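Short-term rental in Hiltport: what do you do about appliance cords?
Forum: Small Landlords and Hosts > Furnishing and Upkeep

marlowe_flats
I have a one-bedroom over a shop in Hiltport that I rent by the week. The kitchen has one run of counter with two outlets, and guests bring their own stuff on top of what I supply. Between my kettle, my toaster and whatever they plug in, the counter is a mess of cords by checkout. I've had one kettle pulled onto the floor already. Do you supply fewer appliances, shorten the cords somehow, or just live with it? I don't want to put up another laminated sign. There are 4 in that kitchen now.

dkbrandt
Supply fewer. I took the toaster out of mine and put it in the cabinet with a note in the house book. Half the guests never get it out. The ones who want toast find it.

pennyroyal
Disagree with hiding the toaster. I did that one summer and got messages at 7 in the morning asking if there was one. People don't read the house book. Leave out what they use at breakfast and put the rest away.

For the cords, I bought Huko wraps, the kind that stick on the back of the appliance. They held fine on the kettle base. On the toaster the glue gave up inside a month.

dkbrandt
I'd blame the heat for the glue. Mine are screwed on, on the blender only. Wouldn't drill a toaster.

marlowe_flats
Not drilling anything. How long are the cords you all have? My kettle is 60 inches, which is silly for a counter that size.

Vy's post below is copied over from the old turnover thread at her suggestion, so it doesn't get lost in there.
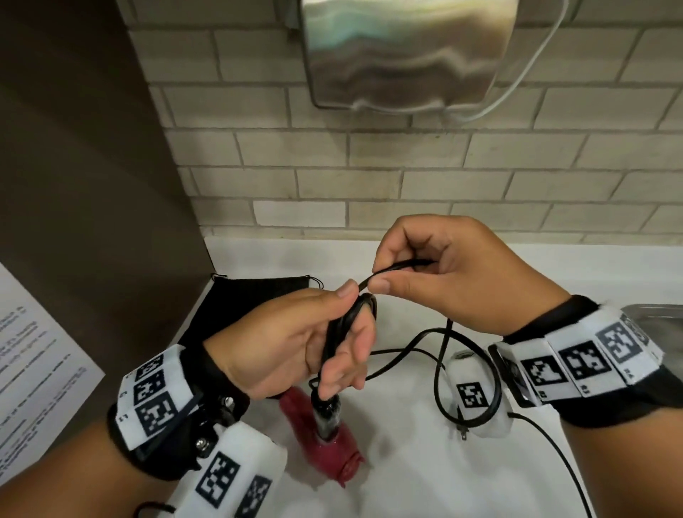 Vy Khúc
Section moderator

I look after three units for an owner in Sirov and one of my own. Cords are part of my turnover list, between wiping the counter and checking the fridge. It takes a couple of minutes.

Everything gets unplugged at checkout except the fridge and the stove. I wind each cord by hand in loose loops, a bit wider than my palm, and finish with a strip of hook-and-loop tape. Don't wrap it tight around the appliance. The cord gets bent hard at the spot where it goes into the body, and that's where I find cracks in the jacket. I had to throw out a hand mixer in November for exactly that.

If the cord is too long for the counter, leave part of it coiled when you set the appliance out for the next guest, but only on things like a coffee grinder or a radio. Anything that heats gets its cord let all the way out. A coil holds warmth and a kettle pulls a lot of current. Route the extra behind the appliance, against the wall, so it can't hang over the front edge.

While the cord is in your hands, run your fingers down it. You'll feel a nick before you see it.

pennyroyal
I've kept my kettle cord half bundled for years and it has never even been warm. I think the coil thing matters for extension reels with a lot of cord on them. Three loops behind a kettle is not going to do anything.

Vy Khúc
Could be. The tag on one of my space heaters says to uncoil fully and I apply that to everything that heats. I'd rather have one rule for the cleaners than explain which appliance is which.

hebden_upstairs
Agree with Vy on having one rule. We have a cleaner who is very good and another who does exactly what is on the sheet and nothing more, so the sheet has to be simple. Ours says "unplug, wind, tie, put back."

On the original question, a kettle with cord storage under the base fixes most of it. You pull out what you need and the rest stays in the base. So I guess that's a coil too, pennyroyal.

pennyroyal
Ha. Thank you.

Bảo Ninh
I'd look at the outlets before the cords. I rent a place in Hebden with the same setup, one counter and two outlets, and what guests did was bring in a power strip and run the kettle and a hot plate off it. I came in and found the strip discolored. I had an electrician add an outlet at the far end of the counter and the strips stopped showing up. Not cheap, but I was going to have him in for the bathroom fan anyway.

marlowe_flats
What did it run you, if you don't mind? I was quoted 2,000 for a new circuit and that's not happening this year.

Bảo Ninh
Far less, but mine came off an existing line that had room on it. If he's telling you that you need a new circuit then it's a different job. Get another quote.

dkbrandt
Second quote for sure. And ask him if the ones you have are GFCI while he's there.

marlowe_flats
They are, I checked when I bought the place. OK, I'm going to swap the kettle for one with the base storage, leave the toaster out, and add cords to the cleaning sheet. I'll call someone else about the outlet after the season.

pennyroyal
Post which kettle you get. Mine is due.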